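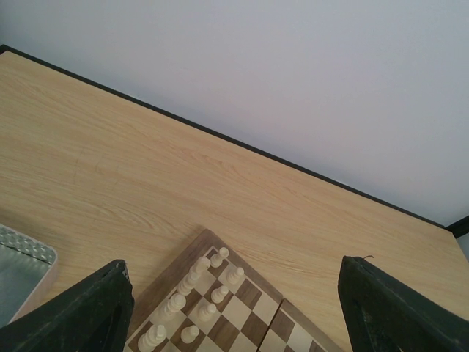

제5장 유리창 충돌 조류의 접수와 초기 안정화

학습 목표
이 장을 마치면 다음을 할 수 있어야 한다.
유리창 충돌로 들어온 새의 접수 정보를 빠짐없이 기록한다.
첫 관찰에서 즉시 처치가 필요한 개체와 안정이 먼저인 개체를 가른다.
두부 외상, 눈 손상, 어깨 부위 골절의 주요 징후를 설명한다.
방생 전 비행 평가의 항목을 순서대로 적용한다.

주요 용어
접수, 중증도 분류, 안정 상자, 안구진탕, 오훼골, 비행장, 방생 적합성

5.1 들어가며

야생동물 구조 시설에 들어오는 새 가운데 상당수는 건물 유리에 부딪힌 개체이다. 새는 투명한 유리를 장애물로 알아보지 못하며, 유리에 비친 나무나 하늘을 이어진 공간으로 보고 날아든다. 충돌은 이동 시기에 몰리고, 하루 중에는 해가 뜬 뒤 몇 시간 동안 신고가 많다. 밤에 이동하다가 불빛에 끌려 도심에 내려앉은 새가 아침에 먹이와 은신처를 찾아 움직이는 때와 겹친다.

발견자는 흔히 새가 "잠깐 기절했다"고 말한다. 그러나 겉으로 멀쩡해 보이는 새도 내부 출혈이나 뇌부종이 진행되고 있을 수 있다. 스스로 날아간 개체 중에도 나중에 죽는 경우가 있어서, 충돌 현장에서 회수한 사체 수만으로는 피해 규모를 알기 어렵다. 이 점은 제9장에서 조사 방법과 함께 다시 다룬다.

이 장에서는 푸누숄름(Punusholm) 야생동물센터의 자료를 여러 차례 인용한다. 이 센터는 해안 도시 외곽에 있으며 조류와 소형 포유류를 주로 받는다. 5년 동안 접수된 동물은 3,936마리였고 그중 조류가 2,207마리였다. 접수 사유가 유리창 충돌로 분류된 새는 709마리이다. 사유가 '불명'으로 남은 기록에도 충돌 개체가 섞여 있을 것으로 보이나, 이 책에서는 확인된 수만 사용한다.

5.2 발견자에게서 얻는 정보

치료는 전화 상담에서 시작된다. 상담자는 새의 상태를 묻기 전에 새가 지금 안전한 곳에 있는지부터 확인한다. 고양이나 까마귀가 접근할 수 있는 바닥에 있다면 수건을 덮어 조용히 들어 올리고, 숨구멍을 낸 종이 상자에 넣도록 안내한다. 상자는 새가 앉아서 몸을 돌릴 수 있으면 충분하다. 너무 크면 안에서 퍼덕이다가 다친 곳이 악화된다.

물과 먹이는 주지 않는다. 의식이 흐린 새에게 물을 흘려 넣으면 기도로 들어가기 쉽다. 새장에 넣어 거실에 두는 것도 피하도록 한다. 새장의 철망은 날개깃과 꼬리깃을 상하게 하고, 사람이 오가는 모습은 스트레스를 높인다.

접수 기록에 들어갈 항목은 발견 장소, 발견 시각, 발견 당시의 자세, 이송까지 걸린 시간, 발견자가 한 처치이다. 발견 장소는 건물의 어느 면이었는지까지 적는다. 센터의 기록 담당자였던 가얀 코디카라(Gayan Kodikara)는 주소만 적힌 기록을 다시 확인하느라 발견자들에게 일일이 전화를 걸어야 했고, 그 뒤로 접수 양식에 건물의 방위와 층을 적는 칸을 추가하였다. 이 칸이 생긴 다음부터 같은 건물의 같은 면에서 반복되는 충돌을 찾을 수 있게 되었다.

발견자의 연락처는 방생 단계에서도 필요하다. 텃새는 발견 장소 가까이에 놓아주는 것이 원칙이며, 번식기라면 둥지나 짝이 근처에 있을 가능성을 고려한다.

5.3 첫 관찰

상자가 도착하면 바로 열지 않는다. 체중과 종을 알 수 없는 상태에서도 소리와 움직임으로 얻을 수 있는 정보가 있다. 긁는 소리가 나는지, 숨소리가 들리는지 확인한 뒤 조명을 낮춘 방으로 옮긴다.

첫 관찰은 손을 대지 않고 한다. 볼 것은 자세, 호흡, 머리의 위치, 날개의 좌우 대칭이다. 부리를 벌리고 숨을 쉬거나 숨 쉴 때마다 꼬리가 위아래로 흔들리면 호흡 곤란으로 본다. 이 경우 신체검사를 미루고 산소를 먼저 공급한다. 대량 출혈이 있으면 압박 지혈이 앞선다.

손으로 잡는 검사는 2분 안에 마치는 것을 기준으로 삼는다. 작은 명금류는 붙잡혀 있는 것만으로도 상태가 나빠질 수 있다. 검사자는 필요한 도구를 미리 손 닿는 곳에 꺼내 두고, 기록은 옆 사람이 맡는다. 검사 중에 새의 눈이 감기거나 호흡이 거칠어지면 남은 항목이 있어도 중단하고 상자로 돌려보낸다.

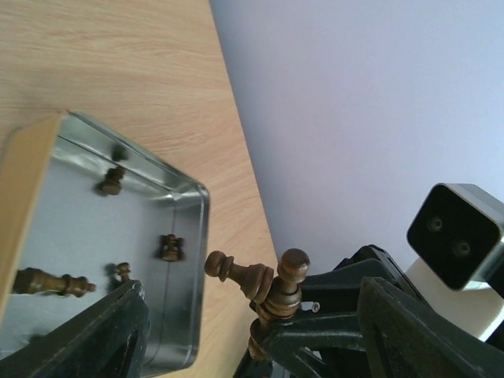
그림 5-1. 금속 쟁반에 담긴 나무 체스 말.

5.4 자주 나타나는 손상

두부 외상
가장 흔한 손상이다. 머리가 한쪽으로 기울고, 서 있을 때 몸이 흔들리며, 양쪽 동공의 크기가 다르게 보이기도 한다. 눈이 빠르게 떨리는 안구진탕은 중추신경 또는 전정계 이상을 시사한다. 귓구멍과 콧구멍, 입안의 출혈도 확인한다. 처치의 중심은 어둡고 조용한 환경과 산소, 통증 관리이다. 두부 외상이 의심되는 새는 보온 온도를 지나치게 높이지 않는다.

눈 손상
앞쪽의 출혈은 손전등으로도 볼 수 있으나 망막 손상은 검안경이 있어야 확인된다. 맹금류와 딱다구리류에서는 반드시 양쪽을 검사한다. 한쪽 시력을 잃은 새가 시설 안에서는 먹이를 잘 먹는 경우가 있으므로 식욕을 시력의 근거로 삼아서는 안 된다.

어깨 부위 골절
정면으로 부딪힌 새는 오훼골, 쇄골, 견갑골이 부러질 수 있다. 날개가 심하게 처지지 않아 놓치기 쉽다. 새가 날개를 접고 정상으로 앉아 있으면서도 몸 위로 날개를 들어 올리지 못하면 의심한다. 촉진만으로 판단하기 어려운 때에는 방사선 촬영을 한다. 전위가 적은 골절은 몸통에 날개를 고정하고 좁은 상자에서 쉬게 하면 대체로 유합된다.

내부 손상
기낭이 파열되면 피부 밑에 공기가 차서 부풀어 오른다. 소화관이나 간의 손상은 겉으로 드러나지 않으며, 점막이 창백하고 점점 처지는 양상으로 나타난다. 입원 첫날의 관찰 간격을 짧게 잡는 까닭이 여기에 있다.

5.5 사례: 겉보기에 정상인 개빠귀

늦은 9월 오전에 성체 지빠귀 한 마리가 접수되었다. 발견자는 노우리(Nouri) 거리의 사무용 건물 동쪽 면 아래에서 새를 발견하였고, 상자에 넣어 한 시간 안에 센터로 옮겼다. 첫 관찰에서 새는 두 발로 서 있었고 호흡도 고르게 보였다. 외상은 없었으며 영양 상태도 양호하였다.

담당 수의사 아니카 밥티스트(Anika Baptiste)는 당일 방생을 보류하고 안정 상자에 넣었다. 오후에 작은 실내 비행실로 옮기자 새는 수평으로는 날았으나 위로 오르지 못하고 벽의 낮은 곳에 부딪혔다. 방사선 사진에서 왼쪽 오훼골의 골절이 확인되었다. 날개를 고정하고 좁은 상자에서 휴식시킨 뒤 실외 비행장에서 다시 평가하였고, 입원 4주째에 방생하였다.

이 사례에서 접수 당시의 신체검사 기록에는 '이상 없음'이라고 적혀 있었다. 검사자가 날개를 펴서 만져 보았으나 골절을 찾지 못한 것이다. 센터는 이후 충돌 개체의 당일 방생 조건에 상승 비행 확인을 넣었다.

5.6 방생 적합성 평가

평가는 작은 공간에서 큰 공간으로 옮기며 진행한다. 안정 상자에서 스스로 먹고 횃대에 바르게 앉는지 확인한 다음, 실내 비행실에서 짧은 거리의 수평 비행과 상승 비행을 본다. 마지막으로 실외 비행장에서 방향 전환, 착지, 지구력을 평가한다. 한 단계에서 이상이 보이면 앞 단계로 되돌린다.

비행 능력 외에도 살펴야 할 것이 있다. 깃의 방수 상태, 체중, 사람에 대한 경계 반응, 이동 시기와의 관계가 그에 해당한다. 이동성 조류가 이동 시기를 넘겨 회복되었다면 월동시킬지, 남쪽의 협력 시설로 이송할지를 정해야 한다. 이송에는 관할 기관의 허가가 필요하며 서류 준비에 걸리는 시간도 계획에 넣는다.

방생은 맑고 바람이 약한 날 이른 시간에 한다. 처음 부딪힌 건물의 바로 앞은 피하고, 같은 서식지 안에서 유리면과 떨어진 숲 가장자리나 관목지를 고른다. 상자를 땅에 놓고 뚜껑을 연 뒤 물러나서 새가 스스로 나가기를 기다린다. 공중으로 던지지 않는다.

생각해 볼 문제
전화로 "새가 벌써 깨어났으니 그냥 날려 보내도 되느냐"고 묻는 발견자에게 어떻게 안내할 것인지 적어 보자.
자신이 다니는 건물에서 충돌 위험이 큰 면을 찾고, 주변의 식생과 조명을 기록해 보자.
5.5의 사례에서 첫 관찰과 비행 평가의 결과가 달랐던 까닭을 골격의 구조와 관련지어 설명해 보자.

다음 절에서는 안정 상자의 준비와 온도 관리를 종의 크기별로 살펴본다.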